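Filed under: Grants & Partnerships › Student Projects

Search this site Enter keyword

Skerow Robotics Club — progress report to the Damgaard fund, spring term

We said in the bid that the students would have two arms sorting baskets by colour before the summer. They now have two arms and a good many opinions. The Clestis group writes the control code, the Tandex group collects the demonstrations, and each is sure the other is the reason for the delay.

Since the last report the club has recorded 611 practice runs. Most are usable. The rest taught the students to label their files, a lesson I had been giving without success since the autumn. Attendance has held at 20, even on Saturday mornings, and I can't put that down to the biscuits.

Spending is within budget apart from cables, which we seem to eat. We would like to move the unspent travel money across to cover them.
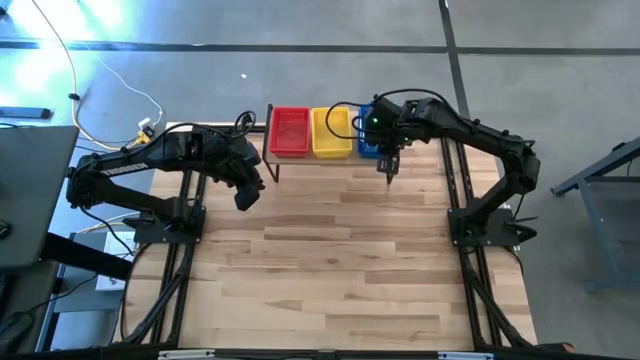
Red, yellow and blue baskets on the shelf, black arms to do the lifting.

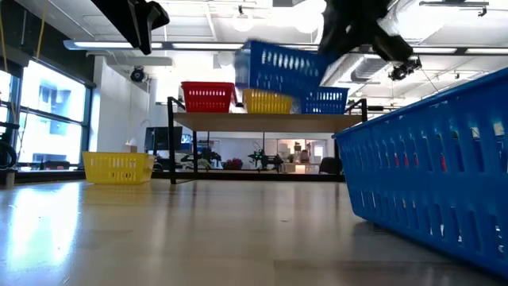

Oona Lehtinen replied that the cable money could be moved, but asked whether "sorting by colour" still meant the robots choosing the colour themselves, as the bid had promised, or a student choosing it for them. She would also like the failed runs kept and counted in the next report.

They will be. As for who chooses, it is a student at present — the Clestis group says until May, and the Tandex group laughs.

We use cookies to improve your visit. Accept Manage settings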